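3.2 Painted tinware from the Stakasow workshops

The trays and tea caddies made at Stakasow are a joy to study, and they deserve far more attention than they have had. We examined 57 pieces, most of them from the Hepburn collection, and found the same small repertoire of birds and peonies handled with astonishing freedom. On 6 of the trays the gilding runs under the black ground as well as over it, a practice we had met before only at Cosatbridge (see section 2.4). The effect by candlelight must have been wonderful!

Dating is harder. The Busden sale list gives around 200 lots of "japanned goods" without a single measurement, and only 3 can be matched to surviving objects with any confidence.

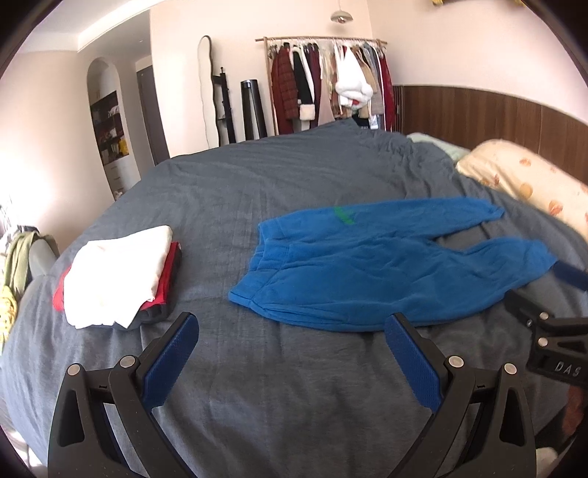
Fig. 4

Even so, those matches are a real find. All are oval trays with a pierced gallery, and all carry the same looped border, painted wet in one sweep of the brush. We would therefore place the border early in the workshop's life, well before the plainer caddies discussed in section 3.3.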